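Support > Tickets > Workcell > Tabletop pushing > Ticket 985

We use cookies to keep you signed in and to remember your ticket filters. Accept / Manage settings

Ticket 985: Contact force limit trips during push tasks
Site: Tinditz lab
Reporter: Jolán Juhász
Assigned to: Heike Strobel, Muvon support
Priority: normal
Status: closed, with changes to site procedure

Problem as reported

Arm enters protective stop during block pushing. Controller shows code 323 (downward force above limit at tool). Of the last 20 episodes, 9 stopped this way. The blocks and board are unchanged. The rod was replaced in September.

Log

09:10, Juhász. Controller restarted, no change. I can raise the force limit so we can finish the batch. Please confirm a safe value.

09:40, Strobel. Do not raise the limit. It was set in your site risk assessment and should not be edited to clear a fault. Send the tool file, the work surface height and the controller log.

10:25, Juhász. Files attached. Tool length in the file is the one for the old rod. I did not measure the new one.

10:50, Strobel. The log shows contact at a commanded height where the tip should still be clear of the blocks. That fits a rod longer than the file says. Measure from flange face to tip with the arm locked, and enter the value. Then check the surface height at each corner of the board.

13:15, Juhász. New rod is 20 mm longer. File updated. Three corners of the board agree, the near left corner is high. Board reseated and checked again. All four now agree.

13:30, Strobel. Good. Run at reduced speed with one person at the stop button. Log every contact on the top face of a block as a fault, including the ones that do not trip the limit.

15:05, Juhász. Reduced speed run done, no code 323. Returned to normal speed, also none.

Rules for push tasks, revised

These replace the Itska cell checklist at Tinditz. Sauerland will get the same text.

1. Any change of end effector requires a new tool measurement before power is enabled. The person who fits the tool signs the entry.

2. Force and speed limits are changed only through the risk assessment. A trip is not grounds for a change.

3. Check blocks before each episode. A block that overhangs the board edge is moved fully onto the wood before the arm starts.

4. Pushes are made against a side face. If the rod tip is over the top of a block, as with the blue cube at the left of the board, pause the run and check the height before any further motion.
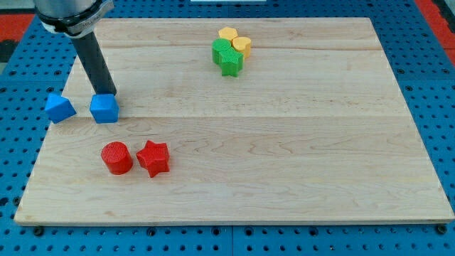
5. Stop the arm and wait for the standstill signal before reaching over the board. Pausing the script does not count as a stop.

6. Keep the controller log for every protective stop, with the episode number and the tool file in use.

Closing notes

Strobel: Root cause is a tool file not updated after the rod change, with an unseated board corner contributing. Limit left at its original value. Rule 1 was missing from the old checklist.

Juhász: Agreed. The old tool file has been removed from the controller. Ticket can be closed.

2 comments | 0 shares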